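Planar pushing, part two: from "where is it" to "what do I do about it"
Course notes, Robot Software Lab

Last time we got as far as a pose for every block, and I promised we'd spend this session on what happens next. So grab your notes from the perception unit and have the tag calibration handy, because we're going to lean on it pretty hard.

Quick recap for anyone who missed it. The tag gives us a fixed frame on the table, the camera gives us colored blobs, and the Haritz package turns those into a list of blocks with x, y and an angle. The arm never looks at pixels. It looks at that list. If the list is wrong, everything downstream is wrong in a very confident way, so when your robot does something silly, print the list first. I mean it! Half the questions I got in June were really list questions.

Okay, pushing. We have one finger and no way to grab anything, so every change in the world comes from leaning on the side of something. The planner's job is to pick a block, a side and a distance. That sounds tiny, and then you try it.

The first version most people write goes like this. Take the vector from the block to the goal, put the finger on the opposite side, push along the vector. It works nicely for a round block in open space. With a star it's a mess — the finger slides into the notch between two points, the star spins, and now your vector is stale. With the heart you get something in between, depending on whether you hit a lobe or the straight side.

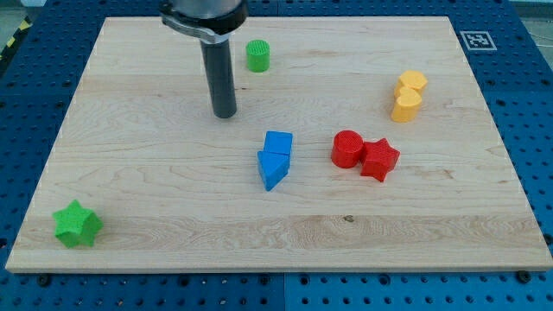
So we replan. The loop in Monel (the small control library you installed in week one) moves the finger in short steps, asks for a fresh list after each one, and lets the planner change its mind. I set the step to 20 millimeters for the first exercise. Bigger steps look faster and then cost you the time back in corrections. Smaller ones are fine too, but you'll be waiting on the perception update, and you'll get bored, and bored people start editing gains.

Next problem: blocks that touch. Push one and you push its neighbor, and your simple planner has no idea. There are two ways people deal with this. You can model the contact, which we'll do later with the Lumbantobing simulator, or you can separate first. Separating means finding a push direction that slides one block away along the shared face, and doing that before you care about the goal at all. It's crude and I like it a lot. Same-color neighbors need extra care, by the way, since color segmentation will happily hand you one fat blob where there should be two. Check the blob area against the known footprint before you trust the angle.

A word on approach moves. The finger travels above the blocks and comes down only at the start of a push. Your planner has to check that the landing spot is clear, with some 4 millimeters of margin past the finger radius. Leave that check out and sooner or later you'll come down on top of a block. The Flalard driver stops the arm when the force limit trips, and then you have to clear the fault by hand before it will move again.

Board edges matter as well. A block near the edge can only be pushed from certain sides if you want it to stay on, so give each candidate push a cost that grows as the predicted end point gets close to the border. I used a plain quadratic and never needed anything fancier.

For the exercise: start from the template, fill in choose_push() and is_clear(), and run 100 episodes in simulation before you book arm time. Each episode is capped at 580 control steps. Log the block list at every step — all of it, including the angles — because you'll want to replay the bad runs.

Hand in the code, the log, and a paragraph on your worst episode. Pick a really bad one.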